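Home > Community Help > Work and Careers
Posted in April by laundrylead_nw

Folding work is going partly automatic, what happens to my crew?

I run the finishing side at a wash-and-fold service called Danzer. We pick up household laundry, wash it, and bring it back folded. We also have a home service where a folder goes to the customer's place, sorts what came back and puts it away. There are 6 people on my crew, and they do everything from sheets to dress pants.

The owners have signed up for a system from Zedbridge. The first part is a folding station for towels and T-shirts in the plant. The second part is further off and is meant to handle clothes in an actual bedroom, on the bed, the way our home folders do. To get there, they want my people to spend part of each shift doing the work with hand-held grippers so the movements can be recorded. One in each hand, no fingers on the fabric.

I've tried it myself. Towels are fine after an hour or so. Pants are slow. You have to get hold of the waistband with one side and keep the rest from sliding, and with corduroy or anything thick you're fighting the weight of the legs the whole time.

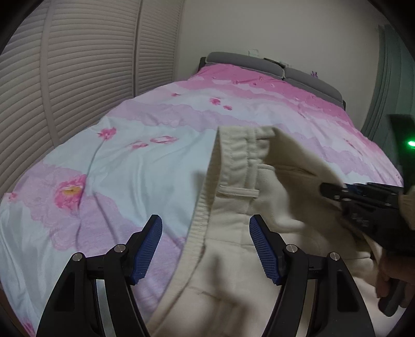 My fastest folder is also the one most annoyed by it, since she's paid partly by the piece and her count drops to nothing on those shifts. Two others like it and have asked for more. Management says no jobs are going away, but they haven't put that in writing. We do 600 pieces on a normal day and I don't know what that number is supposed to be once the station is running.

What I'd like to know from people who've been through this: how did the work change, and what should I be asking for now, before it's all set up?

–

shirtpress_ray

Went through something like it at a hotel laundry. We got an Ilis towel folder. Nobody on our shift was let go, but when two people left they weren't replaced, so the crew got down to 4 that way. I'd ask about that specifically. "No layoffs" and "same number of people" are different promises.

The work itself changed more than I expected. Towels used to be the easy hour, when you could talk and rest your head a bit. After the machine came we fed it and cleared it, and everything left over for hands was the awkward stuff – fitted sheets, robes, anything with a stain to check. People were more tired at the end of the day even though they handled fewer pieces. We asked for a rotation so no one was on awkward stuff all day, and got it after a few months of complaining. Ask for it on day one.

On piece pay, get her off it for the recording shifts. Take her average from before the grippers came in and pay that. Ours was done as a flat hourly top-up, and it worked out a few dollars short for the quick ones.

–

foldedcorner

machines can't fold pants, don't worry about it

–

mgr_linens_east

I wouldn't go by the reply above. Maybe they can't do it well yet, but your contract is being written now.

I was the supervisor when our place started recording sessions for a vendor called Zultel. Things I wish I had settled first:

Time limit. Squeezing a grip handle over and over is a different strain from folding with your hands. We had sore thumbs and wrists inside two weeks. We ended up with short blocks and a change of task in between. Let people stop when it hurts and don't make them fill out a form to do it.

Who can say no. Two of yours like it and one doesn't. That's a normal split. Make it a task people sign up for, with its own rate, and you'll probably cover your hours.

Customers' homes. If any of the recording is going to happen in someone's bedroom, the customer has to agree to it ahead of time, and your folder shouldn't be the one asking at the door. Have the office do that.

Targets. We recorded 144 garments the first week and somebody upstairs turned that into the quota. It was a week of mostly towels. Keep separate counts for pants, knits and flat items, and don't report one total.

As for your 600, ask which items the station takes out of that number and what the crew is expected to do with the hours. If they can't tell you, they haven't planned it yet, and you can go in with your own plan. Mine was more time for inspection and small repairs. They took about half of it.

–

laundrylead_nw

Thanks, this helps. I hadn't thought about the rotation or about people leaving and not being replaced. I have a meeting with the owners and I'm bringing the piece pay question first. Will post what they say.

We use cookies to keep you signed in and to count visits. By continuing to use this site you accept our cookie policy.

Contact us | Copyright Community Help, all posts belong to their authors | Back to top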